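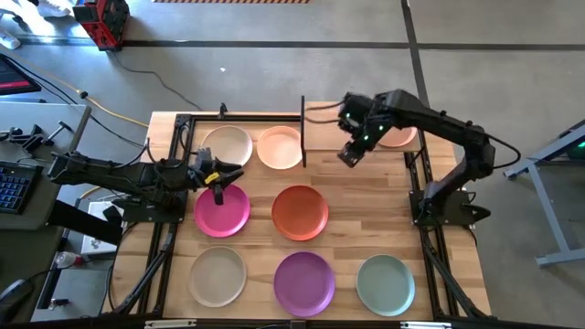

*Colored plates on a butcher-block bench.*

# What the visiting team leaves behind

Every January the newsletters arrive. A team of surgeons and nurses has flown somewhere warm and poor, worked long hours in a borrowed operating room, and flown home. The numbers are always good. The one on my desk, from a charity called Lovari, says its team performed 220 procedures in 8 days at the district hospital in Clullanmont. The word "success" shows up four times on the first page.

I don't doubt the 220. I would like to know what it means.

I spent a good part of my working life running supplies for hospitals, some of them on the receiving end of trips like this. I met generous people and I watched some fine surgery. I also watched what happened in the weeks after the van went back to the airport, and I have never seen that part in a newsletter.

Take hernias, the bread and butter of these missions. A repair done well takes an hour or so and lets a man go back to lifting things. A repair that gets infected needs someone to see him ten days later, open the wound, and pay for the antibiotics. The visiting team is gone by then. The local doctor, who may not have been in the room, gets a patient with no operative note, or a note in somebody's private shorthand. Does he count as one of the 220? He does. Does he show up again anywhere? I have asked three charities and none could tell me.

Peadar Coughlan, who organizes the Lovari trips, was decent enough to take my call. He said follow-up is "the responsibility of our hospital partners." I asked whether the partners were paid for it. He said they were grateful for the help. I believe they are. It's a different question.

Then there is the week itself. When a team of 19 takes over the operating rooms, the regular list stops. Nurses are pulled from the wards to translate and fetch. Sinéad Doherty, a ward sister who worked at one of these hospitals for years, told me her unit used to put off planned C-sections to make room. "We'd be catching up for a month," she said. Nobody subtracts that month from the total.

The donated equipment deserves a column of its own. I have opened crates holding monitors with the wrong plugs, suture past its date, and an anesthesia machine that needed a part last made when I had hair. Everything had been valued at full price on the shipping form, and I assume that value went into an annual report. The hospital paid to have it hauled away.

The usual reply is that some help beats none, and that a child with a cleft lip doesn't care about my accounting. Fine. I'm not going to argue with that child's mother. But the choice is rarely between this trip and nothing. Flights, hotels and freight for 19 people cost real money, and it could pay a local surgical trainee for a good long while - longer than 8 days, anyway. Lovari's own budget has a line for travel and a line for "local training." I'll let you guess which is bigger.

There are people doing this with more care. Eimear Moynihan, an anesthetist, goes back to the same hospital twice a year, works off the local doctors' list, and does fewer cases on each visit than she did on her first. She says the falling number makes fundraising hard. Donors want it to go up.

So here is what I'd ask before writing a check. Who picked the patients? Who saw them a month later, and who paid for that? How many came back with a problem? If the charity has an answer, even an ugly one, I'd give it money. A 20 percent complication rate that somebody bothered to measure would tell me more than the happiest newsletter - at least there'd be something to fix.

Lovari is already raising funds for next year. The goal, according to the back page, is to do more procedures.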